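Sorting Waste by Color in Student Dormitories
Project report, Environmental Studies, second year
Author: Kalliopi Nikolaidis
November 2024

1. Introduction

In Plemberg the students throw away a lot of things which could be recycled. The town changed its collection system in February, and since then every building should separate paper, packaging and general waste. In our dormitory, which has 300 residents, the new bins arrived on time, but the wrong items still went into them. I wanted to learn if the color of the bins and the text on the labels make a difference to how people sort.

My supervisor suggested to keep the question small. I did not study how much waste people make, only where they put it.

2. Background

Many towns use a color for each type of waste, but the colors are not the same everywhere. In my home country the bin for paper is yellow or blue, depending on the city. A student who comes from another place brings the old habit with him or her. In the interviews, several residents told me that they look first at the color and read the label only if they are in doubt.

Color alone is also a problem for persons who do not see the difference between red and green. For this reason I chose to test labels with words and a simple drawing together with the color. Red and light blue are a pair that most people can tell apart easily, also when they are placed side by side.
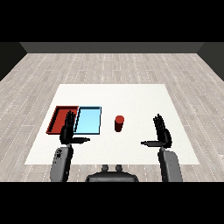

3. Method

I worked on 3 floors of the Stodley building. The first floor kept the bins of the town without any change. The second floor received larger labels with words in English and in the local language. The third floor received the same labels and also a drawing of typical items, for example a milk carton or an envelope.

The test lasted four weeks. Twice a week I opened the bags, put on gloves and wrote down each item as correct or wrong. Food remains were not counted, as it was not possible to separate them in a clean way. In total I checked 1,090 items.

I also made short interviews in the kitchen in the evening. The residents were informed about the project by a notice on the door – their names were not written down.

4. Results

Of all the items, 766 were in the correct bin. The floor with the drawings had the best result and the floor without change had the worst. The difference between the two floors with new labels was smaller than I expected.

The most difficult items were those made of two materials. Coffee cups and envelopes with a window were put in every bin. Small round things such as bottle caps and balls of foil were also often in the wrong place, and many residents said that they did not know if such small things can be recycled at all.
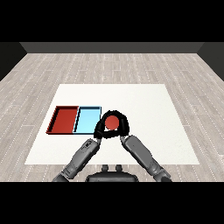 5. Discussion

The results show that a label with a drawing can help, but I must be careful. The floors are not equal. On the third floor there live more students in their final year, and they know the building better. One kitchen was also closed for several days because of a broken pipe, so the number of items from that floor is lower.

Another weak point is that the residents knew about the test. Some of them probably sorted better than usual in the first week. For a second study I would wait some time before I begin to count.

The cost of the labels was low. I printed them at the university and covered them with clear film. After four weeks two of them had to be replaced because the corners came off near the sink.

6. Recommendations

The dormitory office should put drawings on all bins and use the same colors in the kitchens and in the yard. At the moment the yard bins from the company Pivia have other colors than those inside, and this was the most common complaint in the interviews. New residents should receive one page with the difficult items when they get their key.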